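Baltstead Student Robotics Society
Two-Handed Cloth Handling: README and Data Card

Shared 8 times | 12 comments

# Overview

The Plasadham collection is a set of recordings of cloth being handled with a pair of hand-held grippers. It was prepared by members of the Baltstead Student Robotics Society as the practical part of the society's autumn project. The collection is intended for teaching and for small student experiments in learning from human movement. It is released to member clubs and to schools that have registered with the project office.

The project began in September and is supervised by Saimi Karppinen, to whom all requests for access should be addressed.

# Contents

The collection contains 400 recordings. Each recording is stored in its own folder together with a plain text note giving the task name, the session and the initials of the student who carried out the work. The tasks are lifting, spreading, turning and folding. Cloths differ in size, weight and pattern, and both printed and plain fabrics are included.

Recordings were made in ordinary rooms. Members were asked to leave household items where they were and to work on beds, sofas and tables of normal height.
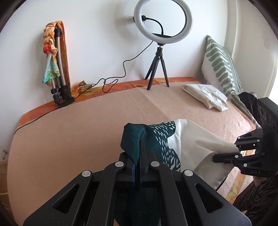

Both grippers are held by the same person throughout a recording. A recording starts when either gripper first touches the cloth and ends when both have been opened and moved clear. Members may change their hold as often as the task requires. Attempts in which the cloth is dropped are kept and marked "dropped" in the note, and should not be removed by users who wish to report results against the full set.

# Folder layout

- `sessions/` holds the recordings, grouped by session
- `notes/` holds a second copy of all text notes
- `splits/` holds the lists for training and testing
- `CHANGES` records corrections made after release

The training and testing lists do not share any cloth. Teams entering the Kramer Cup must use the lists as supplied. The Hanel loader, written by last year's members, reads the folders directly and is kept in a separate repository.

# Labels

Labels were added by hand at the Wednesday meeting. Each recording was labelled by one member and checked by another. Where the two disagreed, the label was settled by the supervisor and the word "settled" was added to the note. Labels give the task and the result only. The position of the cloth is not labelled.
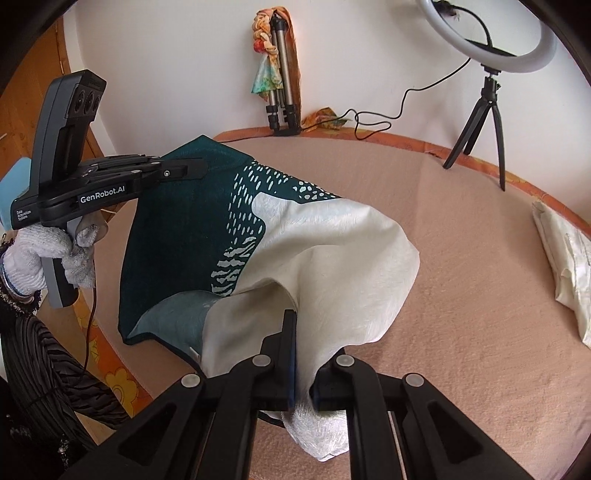
Cloth held at two places with the paired grippers.

# Known limits

Patterned fabrics are more common than plain ones. Most sessions took place in daylight, and the collection is not suitable for testing work in dark rooms. Very stiff materials, such as canvas, are absent. Left-handed members are few, and users studying differences between the two hands should take this into account.

Four session notes use the older task name "flatten", which has the same meaning as "spread". These will be corrected in the next release.

# Conditions of use

The collection may be used for coursework, club projects and competition entries. It may not be sold or passed to a third party. Published work should name the society and the version used. Members who took part may ask for their recordings to be withdrawn at any time, and users will be told when a new version replaces the one they hold.

# Corrections

Errors should be reported in writing, giving the session and the folder name. Reports are read before each weekly meeting and accepted changes are entered in `CHANGES`.

Contact: Saimi Karppinen, Project Office | © Baltstead Student Robotics Society | Back to top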